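Ticket: Helmy label service, print queue stalls on the Fleltcombe site
Status: monitoring

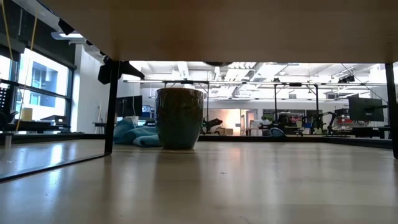 *Fleltcombe, tabletop with cup, shelf above.*

**Symptom**

Jobs sent from Clerklow reach the queue and stay at "spooling". The Helmy service reports healthy. Restarting the client has no effect. Restarting the service clears the queue, then it stalls again after 25 jobs.

**Environment**

- Helmy service, default config except for the spool path
- Spool path on the Tulach share, mounted at boot
- 2 workers

**Log**

```
spool: open ok
worker 2: lock wait
worker 2: lock wait
worker 2: timeout, job requeued
```

**Checked**

1. Disk space on the share: fine.
2. Permissions on the spool folder: match the Clerklow site.
3. Moved the spool to local disk. No stall overnight.
4. Moved it back to the share. Stalled on the first batch.

**Cause**

Stale lock files on the share. The mount at Fleltcombe had client-side caching turned on, so a worker kept seeing a lock the other had already released. Clerklow mounts the same share with caching off.

**Change**

Remounted with caching off, deleted the old lock files, set lock timeout to 4 seconds. Boot config updated to match.

**Open**

Requeued jobs may print twice. Duplicate check is in the April build and not yet installed here.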